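About Grania

Grania makes lesson-building software for teachers and trainers who would much sooner be teaching than fiddling with software. We are a small company, we like it that way, and if you write to us you will get an answer from one of the people whose names you'll find further down this page.

The whole thing began in a staff room. Anselmo Cordero was teaching evening classes in bookkeeping at the time, and every week he wrote out the same kind of practice sheets, printed them, handed them round, collected them and then sat up far too late marking them. He had tried a couple of course programs and given up on both (one of them wanted him to sit through a training video before it would let him type a word!). So over one long spring break, in April, he built himself a little tool that let him write a lesson the way he already wrote it, in plain paragraphs, and drop in a practice page wherever he felt the class needed one. He called it Mastadus, and he has never given the same explanation of the name twice, so we have stopped asking.

Encarnación Paredes taught across the hall. She borrowed a copy, used it for a term, and came back with a list of complaints that ran to 15 pages. Anselmo read all of it and then asked her if she would like to start a company with him. A good many of those complaints are now features, and a few of them, we have to admit, are still on the list.

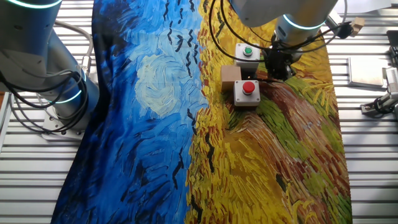 Mastadus is still the heart of what we do, though it has grown up a good deal. You can write a lesson from start to finish in it, add sound recordings or short clips, set the order in which your learners see things, and send the finished course out as a web page or as a package for whatever learning system your school or office already has. It keeps your old lessons in one library, so the unit you wrote two years ago on fractions or fire safety is there when you want to pull three pages out of it and use them again. It also works without an internet connection, which our customers in rural districts asked for over and over until we got it right.

Our second product, Anmont, came later and is the work of Thư Phan, who joined us straight from a hospital training department. Anmont is for people who run courses for staff and have to keep track of who has finished what - and who needs a friendly nudge. Thư had been doing that job with a very large spreadsheet and she wanted something kinder. It sends the reminders, prints the certificates and lets a manager look at one plain page instead of 20 tabs.

Nerea Peñalver looks after support, together with Margaux Renaud, who also writes our help pages and is very strict with the rest of us about long words. Between them they answer the phone five days a week, and they would like you to know that there is no such thing as a question too small. If you have only just installed the program and can't find the button, please do call. Chances are we put the button in a silly place, and we'd like to hear about it.

We sell our software with a single license per teacher, and a license is good on both your work computer and the one at home. Schools and training departments buying for a group can ask for group pricing, and you may try everything before you pay for anything. Updates within a version are free.

If you'd like to see Mastadus with one of us on the line to walk you through it, write to Nerea and tell her what you teach. She'll set up a sample lesson in your subject before you talk, so have an old handout ready to send her if you can.

Page updated 21/12/2018

6 comments
15 shares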